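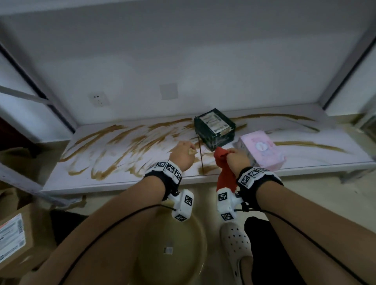 Week 6. Hand pose from wrist markers, and what the policy receives

Last week we looked at cameras which are fixed in the room. This week the camera is on the head and it moves all the time, so we need a chain of transforms before any hand position has a meaning. Please read section 2 of the Tjoa notes before the lab.

1. The frames we use

W is the world frame (the shelf), C is the head camera, M is one marker tile, H is the wrist. The detector gives us the pose of M in C. The pose of H in M is constant and comes from calibration. What we want is H in W, so we must also know C in W. In the Hirstead code this comes from the head tracker.

T_WH = T_WC * T_CM * T_MH

Write the letters in this order. Many mistakes in the first homework were only an inverse in the wrong place.

2. Why there are several tiles on each wrist

A single square tile seen from a small angle has two possible poses which fit the corners almost equally well. The solver can jump between them from one image to the next. With several tiles on one strap we solve for all visible corners together, and the jump mostly disappears. The straps and the hanging modules carry separate tiles. Do not put both in one rigid body – a module can swing a little against the strap. In wiping, a cloth held in the fist can also fall over a module, as with the red one here on the right side. Your code must accept that a tile is missing and continue with the others.

3. Wiping as a control problem

For pick and place, the position of the hand is nearly enough. For wiping a smeared shelf we also care about the contact: the normal force, and the direction along the surface. A usual choice is hybrid control, force along the normal of the shelf and position in the two other directions. The marker pose tells us nothing about force. Objects standing at the back, such as the green box and the tissue box, go in the planner as obstacles with a margin of 19 mm.

4. Data for the lab

The Plisano set has 1,138 segments. Use 1,000 for training, 91 for validation, and keep the rest for the test. Split by session, never by single image.

5. Exercise

Compute T_WH for both wrists over one segment and plot the height over the shelf. Mark where fewer than two tiles are detected. Then fill the gaps with linear interpolation for position and slerp for rotation, and write a few lines about where this is a bad idea. Zsolt Tóth will answer questions on Saturday morning in the Skullton room.

Contact: Cempaka Latuheru, course office | © Course authors | Back to top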